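Kornton College, Department of Art and Design
Foundation Drawing, Unit Two: The Cylinder on a Flat Surface
Course handout, revised Jun 23, 2018

1. Purpose of the unit

This unit deals with the drawing of a plain cylindrical vessel standing on a table. Students should read the handout before the first session and bring it to the studio. It replaces the separate sheets on ellipses and on table surfaces issued in previous years.

The subject of the unit is a cup without a handle, a saucer or a pattern. A plain cup has very little on it to distract the eye, and errors of construction show at once. Students who have already drawn bottles and jugs are asked not to regard the exercise as a step backwards. Most of the faults found in more elaborate still-life work can be traced to an ellipse that was guessed, and they are more easily put right at this stage.

2. Materials

Each student will need cartridge paper, an HB and a 2B pencil, a putty rubber and a long ruler. The ruler is for checking and must not be used to draw finished lines. Paper from the Skondari pad is sold at the college shop and takes repeated rubbing out well. Coloured pencils are required for the third study only. The Oda set is suitable, as is any other set which contains at least one pale blue, a mid brown and a cool grey.

Easels are allocated at the start of each session. Students who prefer to draw at a bench may do so, provided the board is propped up.

3. The setting

Work begins with the setting and only then moves to the cup. Three things must be placed: the table top, the line where the table ends, and the wall behind.

The far edge of the table should be established first. Seen from the front, it is a straight horizontal line, and its height on the paper decides how much room is left for everything else. Students commonly place it too high or too low and then alter the cup to suit. The cup should never be altered to suit the table.

A panelled wall gives the draughtsman a set of lines to measure against. The seams between panels are upright in the room, but from a raised or tilted viewpoint they may appear to slant, and they may draw together as they go. They should be drawn as they are seen. A student who "corrects" them to the vertical will find that the cup appears to lean.

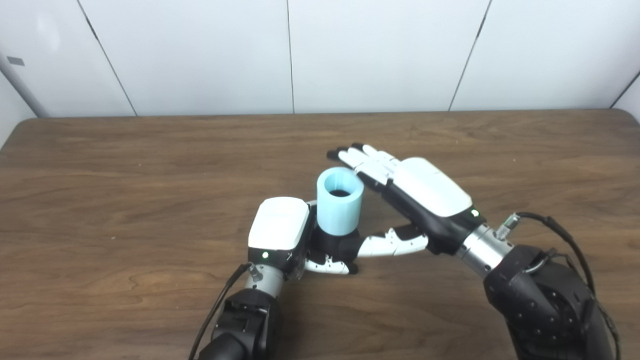

Once the seams have been lightly marked, the position of the cup can be found by comparing its sides with the nearest seam. Hold the pencil upright at arm's length, close one eye, and note how far the side of the cup lies from the seam at the level of the table edge. Transfer this distance to the paper before drawing any part of the cup itself.

4. Construction of the cylinder

The construction proceeds in the following order.

Draw a faint centre line for the cup. With the cup standing upright and placed in the middle of the field of view, this line is vertical.

Mark the height of the rim and the height of the base on the centre line. If the base is hidden by something in front of it, estimate its position and mark it all the same.

Draw the ellipse of the rim. Its long axis lies at a right angle to the centre line. The ends of an ellipse are rounded and should never come to a point.

Draw the ellipse of the base, again in full, including the part at the back which cannot be seen. Viewed from above, the base ellipse is rounder than that of the rim. The difference is small in a short cup and should not be exaggerated.

Join the two ellipses with the sides. Only then may the hidden lines be removed.

Where the wall of the cup is thick, the rim requires a second ellipse inside the first. The gap between the two appears widest at the left and right and narrower at the front and back. An even gap all the way round will make the rim look like a flat ring resting on the cup.

5. Tone and colour

A pale, matt cup has soft changes of tone across its outer surface. The strongest contrast is usually found at the mouth, where the light rim meets the dark interior. The interior should be laid in early, with the 2B pencil, so that the paler tones outside can be judged against it. Students tend to leave it until last and then make it too light.

On pale blue, the shaded side should be darkened with grey and a little more blue. Black is not to be used on the outside of the cup. A wooden table will warm the colours placed beside it, and a faint trace of brown near the base is often sufficient to seat the cup on the surface.

6. The grain of the wood

Wood grain is drawn last and is the part most often overdone. Where it runs across the table from side to side, it gives the surface its level and may be suggested with a few long strokes, set closer together towards the far edge. Knots and swirls in the foreground may be included if they can be seen, but no more than a small number should be worked up in detail. Any sheen on the surface is to be reserved as lighter paper and not added afterwards with the rubber.
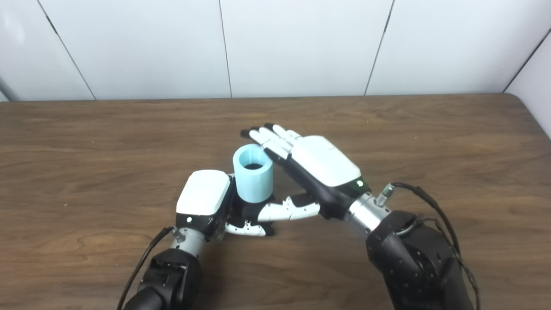
Should the whole of the base ellipse be drawn even when it is partly covered?

The full ellipse should always be drawn at the construction stage. A base that is drawn only where it is visible will rarely join up correctly on either side of whatever covers it. The covered portion may be rubbed out once the sides of the cup have been settled.

7. Work to be submitted

Three studies are required.

The first is a line construction, with all guide lines left in place. The time allowed is 40 minutes.

The second is a tonal study in pencil from a different height. Students should sit if they stood for the first study, or stand if they sat.

The third is a colour study including the table and at least one seam of the wall. It is to be completed in the student's own time and may be made in the studio or at home.

The studies are marked together out of 100, of which 48 marks are given for construction. The remainder are divided between tone, colour and the treatment of the setting. Neatness is not marked separately.

Work should be left in the plan chest in the Ukia Building by the end of the first week of July, with the student's name and group written on the back of each sheet. Studies which have been rolled cannot be accepted. Late work should be handed in at the department office, where a receipt will be issued.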